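Skasamholm co-op: does the second player keep loot?

Posted by Fellavik, 28 Jun 2018

Just picked up Skasamholm on PC and I'm loving it so far! My brother and I are planning to go through the whole campaign in co-op, but he has his own save at level 2 and I'm already past the swamp. If he joins my game, does he keep what he finds? And does his story move forward too?

Economou
Great game, you two are in for a treat! He keeps all weapons, armor and gold - everything in his bag goes home with him. Story progress only counts for the host, so he'll have to redo the missions in his own save. I've put 87 hours into it, mostly co-op, and it never got old.

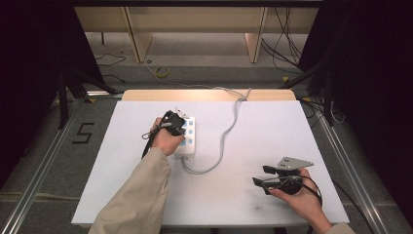
Can he use my high-level gear right away?
Only if he meets the level number on the item. Anything above that sits in his bag until he catches up, but you can still trade it to him at any campfire.

The swamp boss gets a lot more health with two players, so bring fire arrows. We burned through roughly 100 of them the first time and had a blast!

Dratar
gold is shared i think? me and my friend had 3872 between us and it showed the same on both screens. maybe that was before the April patch. love this game though, try the boat level - so good in co-op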